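The Guest Room Gets Its Floor Back

I used to think of our spare room as a two-bed room. Then July came, my cousins were on their way, and I found out it was really a storage unit with pillows!

My neighbor Deirdre Geraghty has a rule for this kind of mess, and I stole it. You get 10 minutes, you start with whatever is lying on the beds, and you don't open a single drawer. (Drawers are where I lose whole afternoons. I once found a Noonan catalog in there and read all 69 pages standing up.)

So, beds first. Old bags, scraps of cloth, a sock with no partner, the stuff that drifts in and stays. I drag the trash bin right up beside the mattress, because if I have to cross the room with every little thing I start "saving" it on the nightstand instead. Ours is dark wood and came from my aunt in Cletside, and I swear clothes climb onto it by themselves.

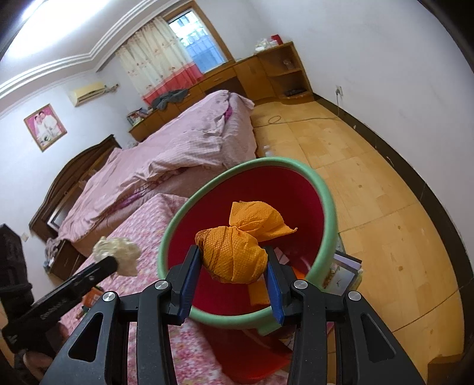 The sheets I leave for last. I'm a sucker for pink florals and I don't care who knows it, and once the junk is gone you only have to pull them straight and shake out the duvet. Magazines are my weak spot. I let myself keep up to 2 from each pile, and the rest go to the swap shelf at Gukora, where I usually pick up another one on my way out. My cousins slept fine, by the way, and left me three more bags to deal with.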